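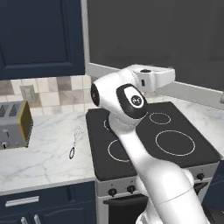 Wutetcombe Parish Kitchen: tips for cooking the patronal feast supper

2024-02-22

The feast falls in July again this year, after evensong, and the hall kitchen gets hot. Most of what follows has been learned from earlier suppers.

Check the fasting rules before you write a menu. Our Orthodox guests may be keeping a fast without meat, dairy or eggs, and the dates differ from ours. Lentils with onions and rice will do for everybody, so make that the main dish and put the cheese on a separate table.

Keep one set of pans and spoons for the fasting food. Tie a bit of blue string round the handles. Do not stir the lentils with a spoon that has been in the butter.

Soak beans overnight in plenty of cold water. Drain them, rinse them and boil them hard for ten minutes before turning them down.
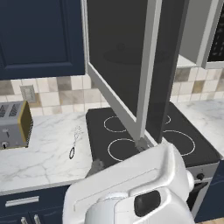

Bake the blessed bread the day before. A large round loaf takes 500 g of strong flour and wants a full hour to cool before it is wrapped in a clean cloth. If it is to be stamped, flour the stamp well, press it down firmly and prick round the edge with a skewer – otherwise the pattern lifts in the oven.

Candle wax on the altar linen should be left to harden. Scrape off what you can with a blunt knife, then put brown paper on both sides and press with a warm iron, moving the paper along as it soaks up the wax. Coloured wax may leave a stain, which needs a proper laundry.

Charcoal for the censer must be quite cold before it goes in the bin. Tip it into the metal bucket outside the vestry door and leave it until the next morning.

Tea urns go on 45 minutes before the end of the service. Fill them with cold water to the line and keep the lids on.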